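Trekel Support Portal
Ticket: Left arm lags during remote-control teaching
Opened by: Nerys Ellis
Assigned to: Haziq Sinaga
Opened: 15 Feb 2018
Status: Awaiting customer

Customer report
We are teaching the two-arm bench to handle earbud cases by remote control. During recording, the left gripper closes noticeably later than the operator's hand control. The right arm responds normally. The bench was last serviced in August and the arms have not been moved. 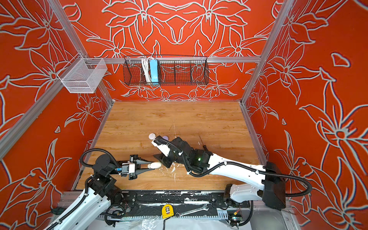
The delay does not occur on every attempt. Of 21 demonstrations recorded under the task name Plumby, 2 were rejected by the software because the left gripper's position did not match the command. Restarting the controller made no difference.

Support response – H. Sinaga
Thank you for the report. Please open both grippers fully, hold them clear of the cases and run the idle check before recording again. Kindly confirm also that the hoses on the left arm can move freely through the full reach.
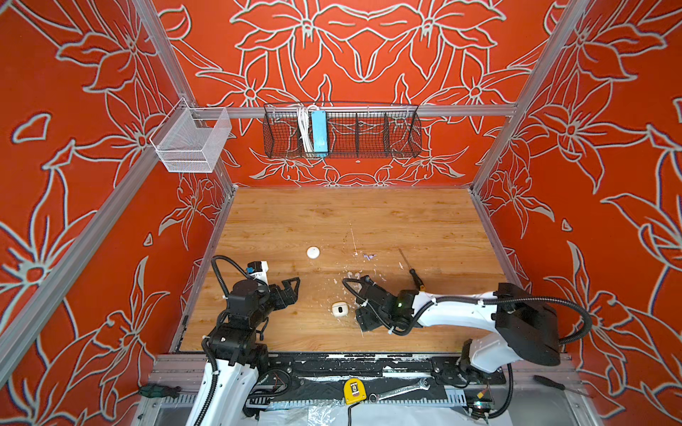 Attachment 2: Left gripper open, centre of bench.

Customer reply
The idle check passed on both arms. The hoses do not catch at any point. We then repeated the grasp at reduced speed, with the same operator at the controls.

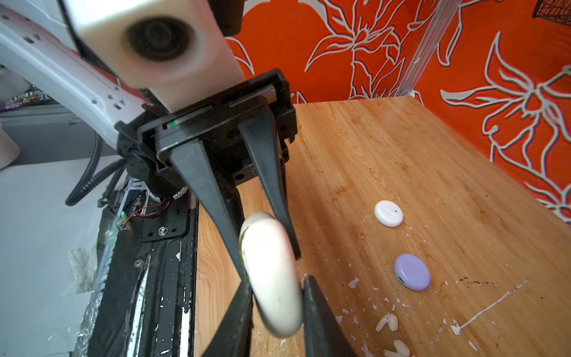
At the lower speed, 20 further demonstrations were accepted – the delay was still felt twice. We would prefer to return to normal speed, as the recordings are now too long for our training schedule.

Support response – H. Sinaga
Please export the command log for both arms and attach it to this ticket. Keep the reduced speed setting until the log has been reviewed.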